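Speaker notes: supplement labels and dose, Kalbridge session

Start with the label, not the leaflet. Ask the room to find three figures: weight of extract, percentage of active compound, daily serving. Most bottles give the first in large type and leave the second out. 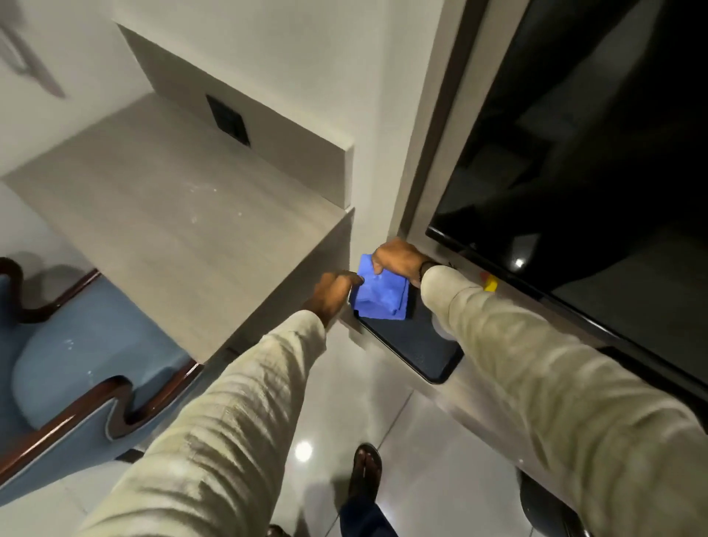

Worked sum. A capsule with 700 mg of green tea extract at 37 per cent catechins supplies 259 mg. Say the sum aloud, then repeat it with the percentage missing - it can't be done.

Next, trial length. Pikano is sold on a 24-day study with no placebo group. Weight shifts over that period may be water. Don't go into the statistics unless asked. 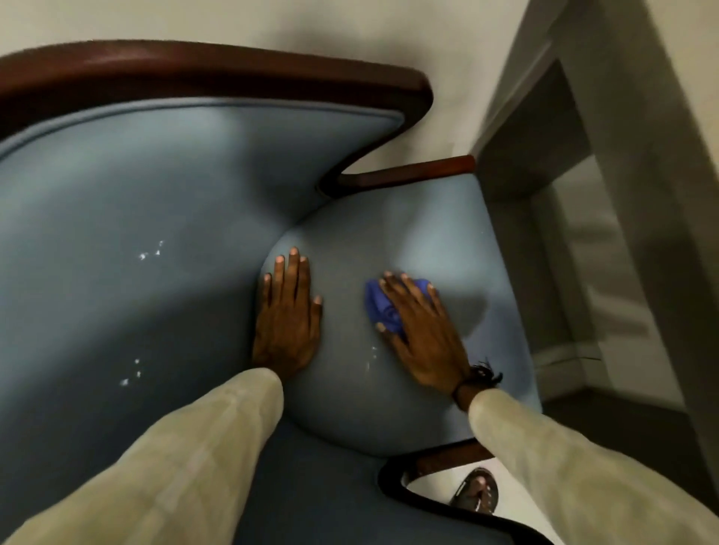

Valdir Godoy

Interactions: blood thinners, blood pressure tablets, thyroid medicine. Pause after each. Anyone taking these should speak to a pharmacist before buying.

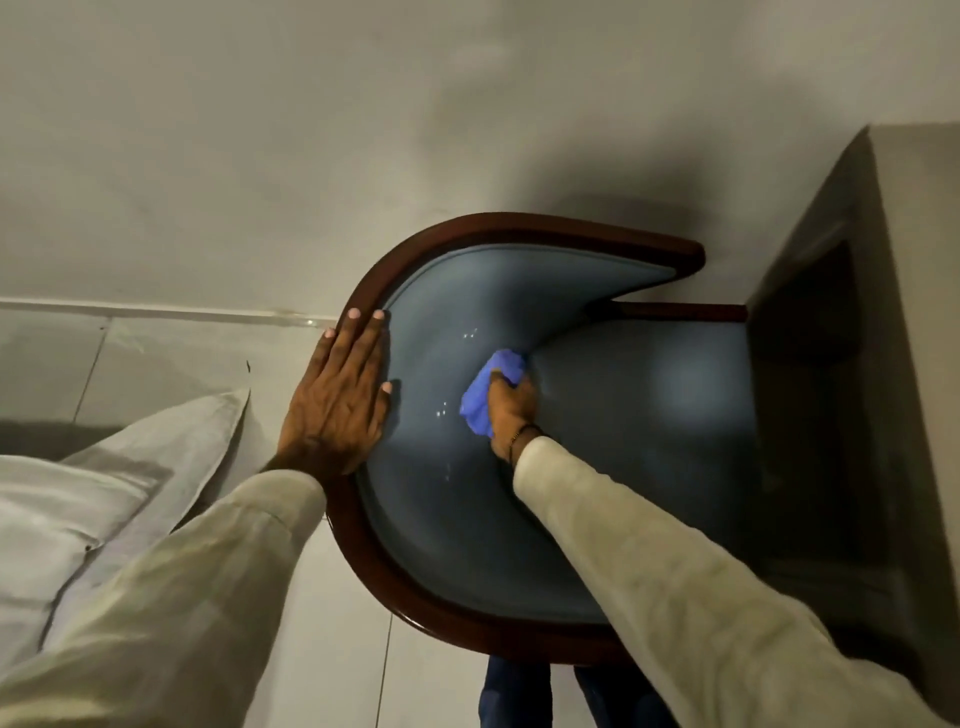 Liver warnings come last. Dark urine, itching, yellowing of the eyes: stop the product and get medical advice the same day. Take the bottle along - the batch number matters.

Handout has the blank label table.

Related items
Vitamin D and winter Sun
Reading a fibre claim
Notes from the Ernutham talk, April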